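Lurberg cuts the desk-tidy promises and publishes the test results instead

PADMONT, 2nd February – Office furniture maker Lurberg has today released the findings of a shared-table trial at its Padmont workroom, and the company is the first to admit that they do not flatter the storage business, its own included.

For years the trade has told offices that a clear table is one purchase away. A tray, a caddy, a set of dividers, and the clutter goes. Lurberg has printed that claim in its own catalog more than once. The trial, which ran from June to the end of January, was meant to find out how much of it was true.

Staff logged 3,000 loose items left on shared tables over the period. Anything still in the same place at the end of the working day was written down: cloths, pens, batteries, packaging, paper, keychains, cards, clothes. Tables fitted with the Mallano range of trays and dividers were compared with tables that had nothing on them at the start of the month but the bare top.

Of the 3,000 items, 2,996 belonged to someone in the building and were claimed when people were asked. Only 4 were true strays. Lurberg says this undercuts one of the most common sales lines in the field, that shared tables fill up with things no one wants.

"We went in thinking we would find junk, and we were ready to sell a bin," said Irja Kiiskinen, head of product at Lurberg. "What we found was people's stuff. A tray does not make someone take their cloth home. I have read a lot of brochures that say it does, and I wrote a couple of them."

The Mallano tables did look neater in the first two weeks. After that the difference shrank, and by the third month the people logging the tables could not reliably tell the two groups apart from the item count alone. Small things went into the trays and stayed there. Larger things, such as folded fabric and clothing, went wherever there was room, as they had before. 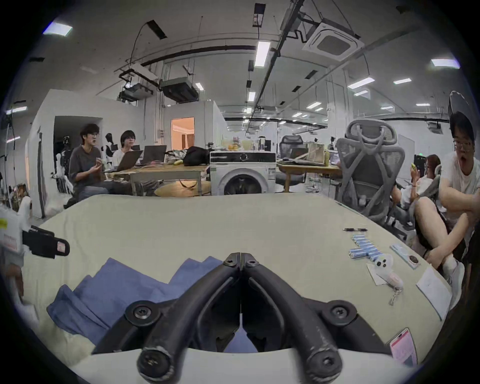

Shared tables at the Padmont workroom, with a blue cloth, light-blue batteries and a plush ghost keychain on the nearest one.

Batteries were a sore point. They turned up in piles on open tabletops all through the trial, and staff asked for a single marked place to put them. Lurberg tried a lidded box, then an open one. Neither was used for long. The company has no battery product to announce and says it will not announce one until something has lasted a full season in its own rooms.

Paper did a little better. Cards and single sheets were moved to the wall rack on most days when the rack was within arm's reach of a chair, and hardly ever when it was not. Lurberg regards this as the one clear result in the report, and a fairly obvious one.

The findings were checked by the consultancy Heiskanen, which also asked for several lines to be taken out of the first draft. Among them was a statement that tidy tables made for better meetings. The trial did not measure meetings. Heiskanen also pointed out that all the tables were in one building, that staff knew they were being logged, and that up to 159 entries had been written down twice in the early weeks before the forms were changed. The repeats were removed before the final count was made.

As a result of the trial, Lurberg is making three changes. The phrase "clutter-free" will come off the Mallano packaging. The largest divider set, which sold well and was mostly found empty, will be dropped. A plain wall rack for paper will be sold on its own, without the trays it used to be bundled with.

"I expect some of our dealers will not like it – the big set was an easy sale," said Kiiskinen. "But I would not buy it for my own table now, and I have trouble asking other people to."

The full report, including the logging forms and the lines removed at Heiskanen's request, is free to download from the Lurberg website. Printed copies can be ordered from the Padmont office.

About Lurberg
Lurberg makes tables, racks and small storage for offices and workrooms. The company is based in Padmont.

Press contact: Irja Kiiskinen, Lurberg, Padmont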